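News | Media releases

Kidham opens second recording site in Givstead to gather hand data for Uramia

July 17, 2024 – Kidham has opened a second recording site in Givstead, where operators guide robot hands through everyday tasks to build a training set for its Uramia learning system. The company has recorded 1521 sessions since work began in April.

Each session covers one short task, such as picking up a block, turning it over or setting it down in a marked spot. An operator steers the hand from a nearby station while cameras and joint sensors record the movement. Sessions that go wrong are kept and labelled as failures, and Uramia is trained on both kinds.

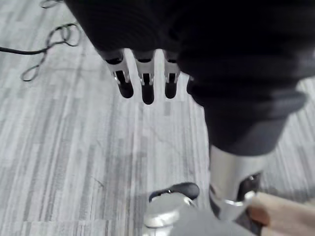 Uramia learns mainly from views taken close to the hand, where the fingertips and the object can be seen together. Kidham records in ordinary rooms with their usual flooring and furniture. The hands have metal fingers with black rounded tips, and a dark ribbed fabric cover is fitted over the hardware above them. Streaked grey carpet tile is one of the floor surfaces in the set.

Bagheri, which supplies the labelling software, will check the recordings before they are added to the main set. The current task list has 91 entries – 16 of them need two hands.

Kidham plans to release 1000 sessions to university labs under a research licence. Labs can apply through the company's website.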